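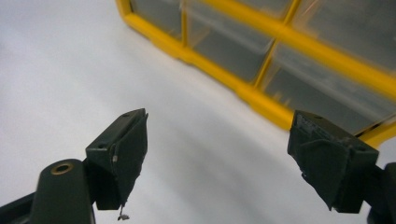
Musto maintained in its first reply to users that the pads were sound and that the trouble lay in how they had been glued, a view it repeated in its later notices and did not withdraw. The fault is usually listed as the Zultus pad fault, or in the maker's own papers as pad edge lift.

The Zultus pad fault was a defect in the finger pads of the Zultus, a two-finger hand-held gripper sold by Musto for recording grasping tasks and for trying out finger shapes before they were fitted to a robot arm. The rubber pad came away from the plastic finger at its lower edge, folded, and in the worst cases slid between the finger and the object. Small smooth objects were then dropped or pushed aside on closing.

Background

The Zultus finger is a printed plastic block with a flat inner face. On the first version the pad was cut from sheet, glued to this face and left a few millimetres long at the tip, so that the rubber would touch the table before the plastic did. No clip or screw held the free edge. The same finger was sold by Clatano as a spare part for fixed grippers, with a pad of the same cut but a different glue.

Fault

The first reports reached Musto in August. Users described a pad that gripped well on boxes and blocks but let go of round objects picked up from a flat surface. Over 3555 grippers had been shipped by then, and 423 reports were later accepted as cases of the same fault.

Three signs were given in the service notice:

- the free edge of the pad is creased or frayed
- fibres or dust are caught under the edge
- the pad moves sideways when pressed with a thumb

Wear of the edge alone was not treated as a fault. A pad could be ragged at the tip and still be firmly fixed behind, and Musto refused a number of claims on this ground.

Effect on recorded work

Dry cell batteries, pens and short lengths of tube were the objects most often named. Each is hard, smooth and narrow, and touches the pad along a line. When the pad shifted, the object turned about that line and rolled out towards the tip. In recorded sets the slip was hard to tell from a mistake by the person holding the tool, and some users kept failed grasps that should have been set aside.
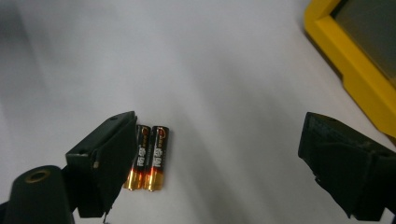

Two AA batteries between the open fingers of a hand-held gripper.

Cause

A test at the Gajdoš laboratory ran pairs of fingers through repeated closings on a steel rod. Lift began at the tip and spread upwards. Pads put on by hand with the original glue showed lift after 600 closings; pads pressed in a jig lasted longer but failed in the same manner. The laboratory put the cause down to the overhang, which was bent back each time the tip met the table - the glue only set the time taken. Musto disputed the finding.

Remedy

A service notice was issued on October 21, 2021. Owners were told to stop using any finger with a loose pad, to clean the face with alcohol and to fit a replacement pad trimmed level with the tip. Musto sent out 3819 replacement pads. Clatano changed its glue but kept the overhang, and its fingers are not covered by the notice.

Later Zultus fingers have a shallow groove that takes the lower edge of the pad. They can be fitted to older bodies with the original screws.

See also

Gripper finger wear
Slip detection
Contact adhesive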